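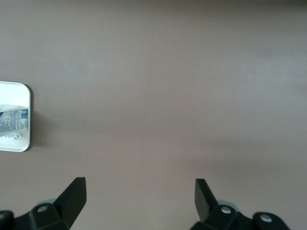
4.2 Recording a demonstration by hand

Hand guiding is the quickest way to teach the Kekora arm a short pick. Before you switch to Guide mode, open the gripper fully and bring it over the work surface, with the object off to one side of the wrist view. A good starting position has both black fingertips showing at the bottom, well apart, and the white object at the far left, clear of the left finger. Starting off-centre means the recording includes the sideways approach.

1. Set the speed limit to 700 on the Midero panel.
2. Hold the wrist collar and press Guide. The light turns green.
3. Wait 2 seconds, then move the arm slowly towards the object.
4. Close the gripper with the thumb switch. Do not push the fingers together by hand.
5. Lift, move to the drop point and open the gripper.
6. Press Guide again to save.

Note: Keep your free hand out of the wrist view. Shadows from the object are fine, provided the lamp stays where it is between recordings.

Caution: Do not let go of the collar while Guide is on. If the arm sags, press Stop and see section 11.

If error 928 appears, the recording was too short. Delete it and repeat from step 2.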